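How does a robot learn to cook?

In September our class went to the open day at Dronudeck. The engineer Huia Cosgrove showed us how people teach a robot to work in a kitchen.

First, a person holds a tool with two fingers, called a gripper. The person opens and closes it to pick up things on the table. A camera on the tool records every move. Later the robot studies these recordings and tries to make the same moves with its own arm.

One time is not enough! For one small job, Huia's team made 900 recordings. Children from 6 years old could try the tool too. I tried it 3 times, and my hand was already a little tired.

Before you pick something up, look well where the handle is.

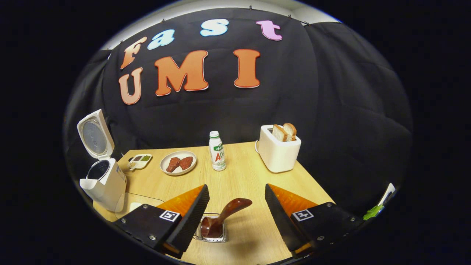 Then move slowly and close the fingers gently. The robot will copy also your mistakes, so it is good to be patient.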